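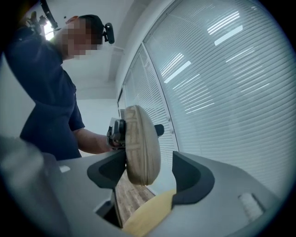

Incidencia 913: la cremallera del estuche ovalado no cierra

Abierta por: Nuanchan Mahawong
Asignada a: Callum Niven
Producto: estuche Asari, color beige
Estado: resuelta

Descripción del problema
El estuche se atasca en la curva, siempre en el mismo punto. Si tiro con fuerza, el carro avanza, pero los dientes quedan abiertos por detrás. Lo uso para guardar cables y un cargador. Empezó en agosto, después de un viaje con la maleta muy llena.

Respuesta de Callum, 10:20
Hola, Nuanchan. Antes de tramitar el cambio, prueba esto:
1. Vacía el estuche y ábrelo del todo.
2. Ponlo de canto y mira si el borde se ha deformado.
3. Pasa un cepillo de dientes seco por la cremallera.
4. Frota los dientes con una vela blanca, sin aceite ni jabón.
5. Cierra despacio, sujetando las dos mitades con la otra mano.

Respuesta de Nuanchan, 12:45
Borde bien. Había pelusa en la curva. Con la vela corre mejor, pero al meter el cargador vuelve a abrirse.

Respuesta de Callum, 13:10
¿Cuánto mide el cargador? El hueco interior admite 60 mm de alto como máximo.

Respuesta de Nuanchan, 13:32
Lo he medido y pasa de 60 mm con el cable enrollado encima. Si pongo el cable a un lado, cierra bien. Lo he abierto y cerrado varias veces y no se ha vuelto a atascar.

Nota interna (Gavin Pollock)
No procede el cambio. Añadir la medida interior a la ficha del producto; la incidencia 121 era por lo mismo. Cerrada a las 16:05.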